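Sep 30, 2018
Bench notebook, table finishing

Back on the top for the Jelent table. I only meant to come in for an hour and sweep, but the light from the window was so good that I pulled up a stool and ended up staring at the grain most of the morning. I love this board! Every time I walk around to the other side it looks like a different tree.

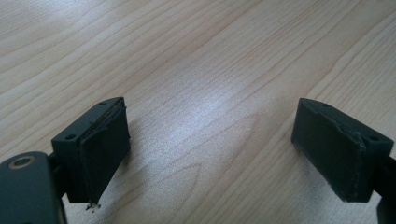
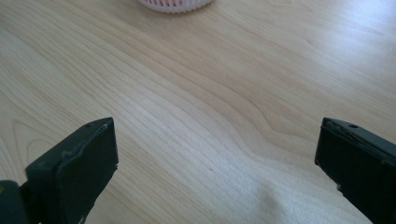 Grain running on the diagonal in both, pale all over, and in the second one you get those long ovals and ripples in the middle, like a hiking map. I wish I could say I planned it, but I picked this stock off the Ramanauskas pile mainly for being flat.

Ileana Iordache wrote back on the page I left open for comments, saying she would stop at the coat that's on there now and leave the rest to wax, as every extra layer of oil pulls a pale top toward yellow and you can't get it back without going down to bare wood again. She also thinks I'm sanding too fine before the first coat and closing the surface up, and she'd like to see the same oil tried on a piece stopped at a coarser grit before anyone decides anything.

Fair on both counts, I think. The yellowing I've seen myself on the Kukano shelves, which went on looking like cream and are now closer to butter (nice butter, but the client had asked for cream). So, plan changed:

No third coat for now. Let it sit.

Cut test strips from the offcut under the rack. Same board, so the color should be a fair match. Label the BACK this time, in pencil, before any oil goes near them.

Strip A: stop at coarse, Keler oil, one coat.
Strip B: same sanding as the top, Keler oil, one coat.
Strip C: same as B plus a second coat, so we have something to hold against the table.
Strip D: wax only, no oil. I'm curious about this one. I bet it stays the palest and water-spots like crazy.

Half of each strip gets taped over with card and goes on the windowsill until the end of October. If the open half shifts more than the covered half we'll see a line when the card comes off. I did this once with cherry and the line was so sharp it looked painted on.

Raking light is still the best inspection tool we own and it's free. Get your eye down near the level of the top and look across toward the window. The sheen tells you far more than your fingertips do, and cross-scratches jump out where the glare fades off into plain grain. Straight down you miss all of it. I'd like to do every final check this way, mornings only, lamps off.

Size again, for whoever draws up the base, as the sheet on the wall is out of date: 2303 long after trimming, in mm. The 2560 on the sheet is the rough blank. Overhang 22 at each end. Please don't cut rails from the wall sheet!

Still to do
Ease the underside edge, it's sharp enough to notice when you lift.
Order more wax, the tin is nearly scraped clean.
Ask Jelent if they want coasters out of the leftover. I want to make them regardless.
Find the lid for the oil.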